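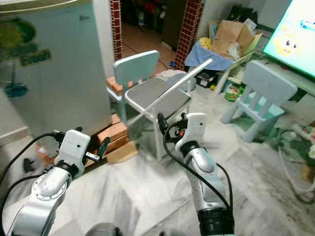 The play corner, with the small chairs and the wooden blocks, beside the large refrigerator.

Household Support Notes: Refrigerators and Play Space in a Shared Room

The Wutel Family Center operates one ground-floor room as a combined play and meal area. The room is used by families enrolled in the Brikiveo home-skills program, which served 392 households in its most recent program year. In February the center spoke with the household coordinator responsible for the room about the arrangement of the furniture and the periodic cleaning of the second, smaller refrigerator. Her remarks have been edited for length.

The coordinator explained that the room was not designed for its present purpose. "It was a sitting room in a private home, and it still feels like one," she said. "We chose to keep that. Families learn how to look after a space more easily when the space resembles their own." The center spent 4000 dollars on the room when the program moved in, most of it on flooring and electrical work. The children's chairs were donated.

Asked about the chairs, she said that every seat is picked up and turned over at cleaning time. "The undersides collect more than people expect. Dried fruit, mostly. The one with the holes in the seat takes the longest, and we use a bottle brush on it." The light blue chairs are wiped with diluted dish soap and left to air dry. Blocks are gathered by hand before any sheet on the floor is lifted and shaken outdoors.

Responsibility for the tidying rotates among enrolled families. A household takes the room for one month and is given 70 dollars in grocery credit through the Horent Fund. The coordinator described the credit as modest but important. "It tells people that this is work," she said. "We did not want to present it as a favor to the center." 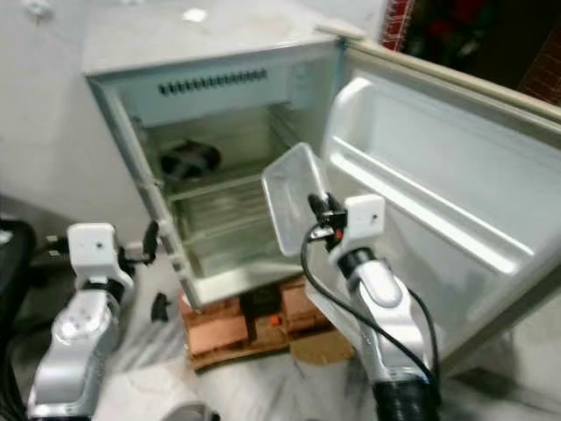
Food storage is the subject on which the coordinator receives the most questions. Families bring packed meals, and the smaller refrigerator was added so that children's food could be kept apart from everything else. She recommends starting any cleaning with the parts that lift out. "A clear plastic container like ours can go straight to the sink, and then you have room to get your arm in," she said. "With the door wide open you can reach the wire shelf and the ledge on the inside of the door. People wash the shelf and forget the ledge."

She advises against scraping frost with a knife or any other metal tool. The center's written procedure calls for the refrigerator to be unplugged and left open for at least 20 minutes before wiping begins. Baking soda and warm water are used on the liner, and a soft toothbrush on the folds of the door gasket. Vent slots are dusted with a dry cloth only.

The coordinator acknowledged that older plastic does not always come clean. "There is a grayness that stays. I tell families to judge by smell and by touch. If the surface is smooth and has no odor, I am satisfied with it, and they should be too."

On the question of height, she was in favor of keeping a small refrigerator off the floor. The center's unit rests on bricks, with flattened cardboard at the base. "It is not elegant," she said. "It does let us sweep underneath, and you can see right away if something has leaked. When the cardboard gets stained we put down another piece."

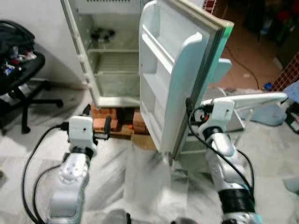

Plans for the Coming Year

The center intends to add a low cupboard for the blocks and to replace the floor sheet with a washable mat. A second room, at the Ackah Street site, will be furnished along similar lines once its wiring has been inspected. The coordinator has asked that the new room be given a small refrigerator of the same type. "Families already know how to clean that one," she said. Households wishing to be placed on the monthly rotation may apply at the front desk during regular hours.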